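2020-08-01

Laundry bay, rules and habits. Devendra, this is partly for you, so shout if I've got any of it wrong.

I spent the morning rewriting the sheet we keep by the bay and got fed up with how vague the old one was. "Check robot is safe before approaching." Well, yes! Everyone nods at that and then does whatever they were going to do. So I'm trying to put down what we really do on a good day, and what we let slide on a bad one.

Start of session first. Whoever is going to operate does the walk round, and they do it themselves, with no taking someone else's word for it. Stop button pressed and reset, both grippers opened and closed on nothing, cables looked at along their whole length with eyes and fingers. I know the fingers part feels silly, but I found a nick in the jacket of a spare lead in July that I'd looked straight past twice. Cable tags have to be readable. If a tag has rubbed faint, write a new one there and then (the pen lives in the Undum box, and please put it back, it is always in somebody's pocket).

Then the floor. I've gone back and forth on whether to tape a line for people to stay behind, and I think we do want it, in yellow, 2 metres out from the base. Devendra says tape peels and then you've got a trip hazard as well as a robot, fair point. We'll try the floor paint from Sevel if it ever arrives. Until then it's tape, and the person who does the walk round presses the corners down.

The lift. This is where I want to be fussy, because I think we've been sloppy. Two-handed lifts of anything with a handle at each end should go in this order: stop short, both jaws open, level with each other, one on each side. Hold there. Operator says "set" out loud. Spotter looks and says "go". Only then do we close. It sounds like a pair of rowers and I felt a right fool the first time, but the hold is the cheapest check we've got. If one arm is a touch high you can see it while everything is still on the floor, and you can back off without dragging the load.
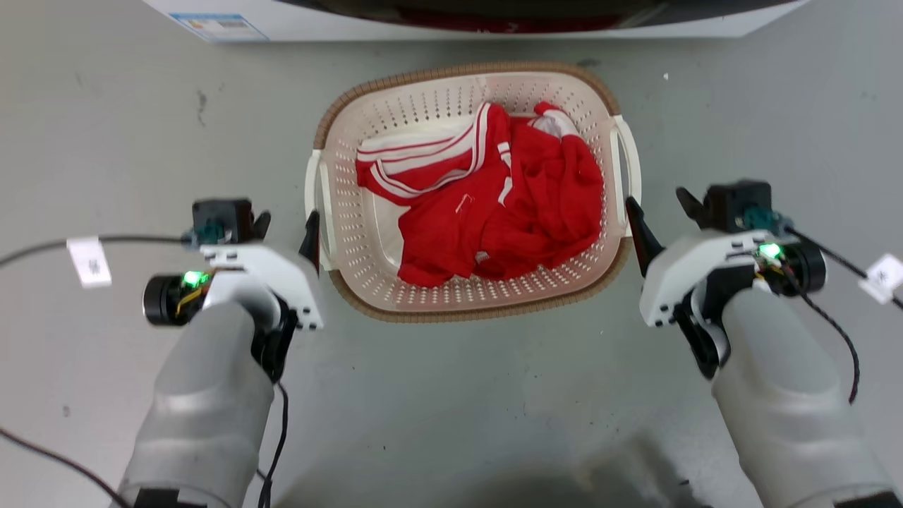 I'd like the hold to be four seconds. Devendra wanted two and we settled on "until the spotter speaks", which is better than either of us had, since it means the spotter can't drift off and look at their phone. No spotter, no lift. You can still drive the arms about in free space on your own if somebody else is in the building, but nothing gets picked up.

What goes in the load. Clothes only, soft, pockets emptied, zips done up. Drawcords tucked in or pulled out altogether, as a trailing cord and a closing jaw are a horrible pair. Sleeves and legs stay inside the rim. If something is hanging over the side near a handle, the operator backs off, stops, and then the spotter goes in and tucks it. Not the operator leaning across with one hand on the controls! I have done this myself, I'm not pointing at anyone.

Going in. The old sheet said you could reach in if the arms were "still". I've crossed that out. Still is no good, an arm can be still because it's waiting for the next instruction. New wording: stop button pressed, spotter holding up an open hand, operator's own hands off the controls. All of it, every time, even to pick up a sock. The light on the wrist tells you it has power and I don't want anyone treating a green light as permission to put their fingers near a jaw. I'm going to write that bit in capitals on the laminated one.

Speed. We keep it at the low setting for anything with people inside the line, and I'd argue for keeping it there full stop until we've done 100 clean lifts under the new routine. Mishra's draft guidance (the printout in the blue folder, pages all out of order, sorry) has a longer list of conditions for going faster and I agree with nearly all of it. The one I'd leave out is the sign-off by someone off site. They'd be signing for something they haven't watched.

Writing things down. A lift that had to be backed off goes in the book the same as one that went fine. I want the near things as much as the bad ones. Last month's pages have almost 8 of them, depending on whether you count the one where we both said "go", and I learned more from those than from all the ticks. Put the time, who was operating, who was spotting, what was in the load and which side was the trouble. One line will do.

Things still open:

Do we need different words from "set" and "go"? With the extractor on, "go" and "no" are far too close. Devendra suggested "lift", I quite like it. Trying it next session.

Where does the spotter stand? I've been on the left by habit and can't see the right jaw properly from there. Might try standing straight opposite.

Prusby still owe us the second stop button with the long lead. I'll chase them again, and until it comes the spotter has to be within arm's reach of the fixed one, which rather settles the question above for now.

Laminator is out of pouches.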